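Teaching by the Elbow

24 March 2022

The first thing you learn when you sit down to teach a robot is how much you lean on your own fingertips. I had come to the Zollbridge workshop with the confidence of somebody who has been picking things up and putting them down for a good many years, and I was given a pair of handles, a stool and a very gentle warning about my elbows.

The handles are the whole idea. Each one is a light, jointed copy of a robot arm, and whatever you do with the copy, the real arm does on the other side of the bench. Bend your wrist and its wrist bends. Squeeze, and the gripper closes. No one types anything. A person does the job, the machine keeps a record of every joint and every camera view, and after enough of these records a program is trained to try the job without the person. The folks here call each record a take, and the collection I was adding to, which goes by the name of Joseph for reasons lost in an old email thread, had reached 1,224 of them when I arrived.

You might expect the jobs to be grand ones. They are the sort of thing you would hand to a child to keep them busy while you finish the dishes – put this in that, take that out of this, move it over there.

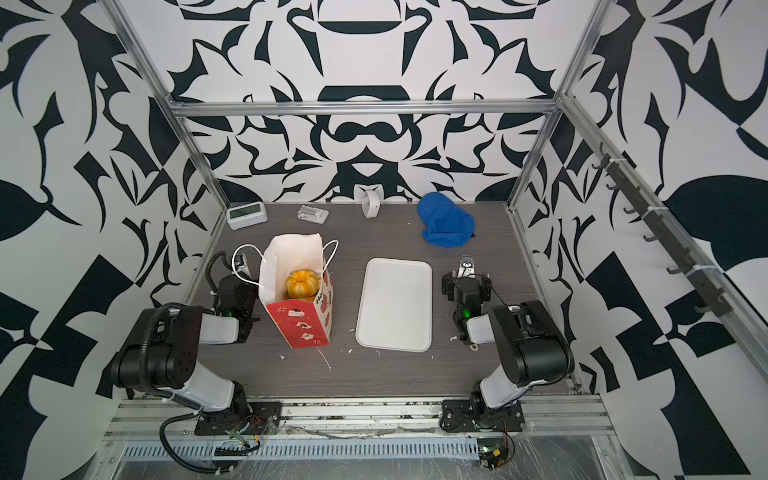
The two-armed bench at Zollbridge, with a toy pumpkin in the gift bag and a white tray between the arms.

My own assignment was the pumpkin. It had to come out of the paper bag and go onto the tray, and I was to do this 30 times, with a break whenever I wanted one. I was sure I would not want one. By take 12 I was standing in the hallway shaking out my shoulders and eating a cookie.

Paper bags are wonderful teachers, I must say! Pull on one side and the whole thing leans. Come down too steeply and you crumple the rim; come in too flat and you push the bag along the table like a little snowplow. At home you would steady it with your other hand and never think about it, and so that is what you do here as well, one arm holding and the other reaching, except that you can't feel the paper at all and must judge everything by eye. I found myself holding my breath. I also found myself talking to the pumpkin, and I'm told this is common.

What surprised me was how much the teachers here care about manners. A hurried take teaches hurry. If you pause halfway to scratch your nose, the pause goes into the record too, and a program can pick up the habit of stopping in midair for no reason it could ever explain. Fumbles are welcome, though, as long as you recover from them, and a dropped pumpkin that gets picked up again is marked as a keeper.

The workshop's older project, Flastance, was folding work, and it ended in February with 911 takes of towels and napkins. I was shown a few of them on a screen. After a while you could tell the teachers apart by the way they smoothed a corner, and I wondered which of my own small habits were now sitting in Joseph, waiting to be copied.

There is a second bench planned for Collden later on, and visitors will be able to try the handles there. If you go, wear loose sleeves, and keep your elbows in.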